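Bench rules for shared arms, what do you all enforce?

quillfeather
7/1/26
Right, I've been handed the job of writing the house rules for our teleop room and I'd love a sanity check before I pin them up. We run two arms, mostly picking up household bits and putting them down again, and up to now the rules have been whatever the last person shouted across the room. I've got it down to one side of paper. Speed cap on for anyone new, hand on the stop button whenever a person is inside the tape, no loose sleeves, and nothing on the table that isn't on the object sheet. The last one is causing the rows. Thoughts?

Bramble_Ox
Speed cap, yes, always. I'd go further and leave it on for everybody. We had a chap with years on the Breltik controller clout a shelf because he'd come back from a fortnight off and his hands hadn't caught up. No harm done, but still!

The object sheet I'm less sure of. Who's filling it in, and are they really going to do it on take 597?

quillfeather
The operator fills it in, once per layout and not once per take. So if the table stays the same for 30 takes it's one line. I should've said.

tinpot_marge
We dropped our sheet in April. It was a lovely idea and everyone lied on it, me included. You get to the end of a shift and you just copy the line above. What works for us is a quick look at the table by a second person, out loud, then go. It takes no time and you catch the daft things, like a mug with tea still in it.

Bramble_Ox
Second person is fine if you've got a second person. Half our sessions at Bellunlow are one operator and a radio.

Worku_fan
Disagree with Marge a bit, sorry. Spoken checks are great on the day and useless afterwards. When somebody asks me why a run has a strange bottle in it, I want something written down. We keep ours in Zostik and it's two boxes to tick, container sealed and contents known. If either is blank you don't start. I had 1,000 episodes to sort through once with no notes whatsoever and I'm never doing that again.

tinpot_marge
Fair, two tick boxes I could live with. It was the nine-column thing that killed us.

lowgear
Can I be awkward? None of this mentions where things are allowed to go on the table. I care much more about that than what's on the sheet. Anything near the rim gets nudged off sooner or later, and then you've got someone reaching under a live arm to fetch it, and that's how people get pinched.

quillfeather
Not awkward at all, I'd missed it completely. Is there a distance you use?

lowgear
A hand's width in from the edge, measured with whoever's hand is nearest, haha. And fetching off the floor means arm parked first, no exceptions.

quillfeather
Pinching both of those. My sticking point now is how strict to be about packaging, as I'd like bottles and boxes to count as fair game so long as the lids are on and whoever set the table knows what's inside. Ours is a round white table on a single pedestal, so lowgear's rule matters more than I'd realised, and with a white bottle, a yellow-capped one, a little printed box and a crumpled orange bag all bunched up on one side, I think I'll add a line about spreading things out as well. Bags I'm still undecided on, so if anyone has a rule for those, do shout. 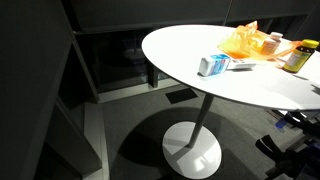
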